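Folding grippers pulled after fingers fail to let go

Cundix has taken its hand-held folding grippers out of use at the Plenport laundry while it replaces a part that kept the fingers from opening fully under load.

The fault came to light on Wednesday, when a gripper stayed shut on the hem of a garment after the operator had released the handle. The garment tore and the operator's wrist was jarred. She did not need treatment and finished her shift.

A check of the other units found 7 with the same wear at a finger pivot. The company says a batch of bushings supplied for the pivots was slightly oversized and began to bind after a few weeks of steady work. The tools had passed their inspection on delivery.

"We saw sticking in the log and put it down to lint," said Gwawr Beddoe, who runs the trial for Cundix. "We should have opened one up sooner."

The grippers are used by staff to pick up, spread and fold clothes by hand. Recordings of that work go into training the company's Tirkow folding robot, which has not been put on the laundry floor. Of the 635 folding runs recorded so far, 215 are being gone through again in case a stiff finger affected the grip. Runs that show it will be dropped.
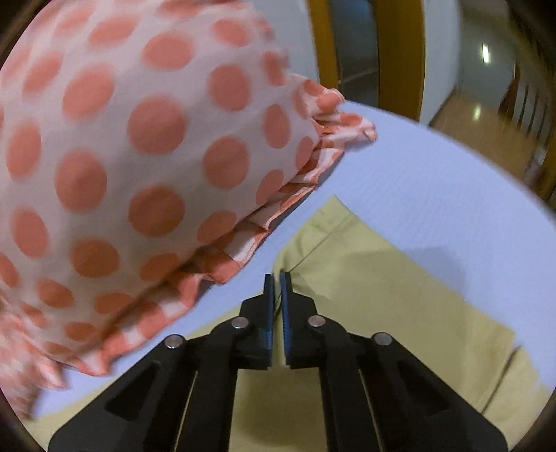
PLENPORT, December – Work is expected to start again once every tool has new bushings and has been through a longer bench test. Staff will also get a quick-release strap, which lets the wearer drop the tool if the fingers jam.

Aled Rosser, safety representative at the laundry, said operators had asked for the strap when the trial began. He wants any tool that sticks twice in a shift to be set aside and reported, and Cundix has agreed.

A second trial site at Lougher uses an older version of the gripper with a different pivot. It was checked on the same day and remains open.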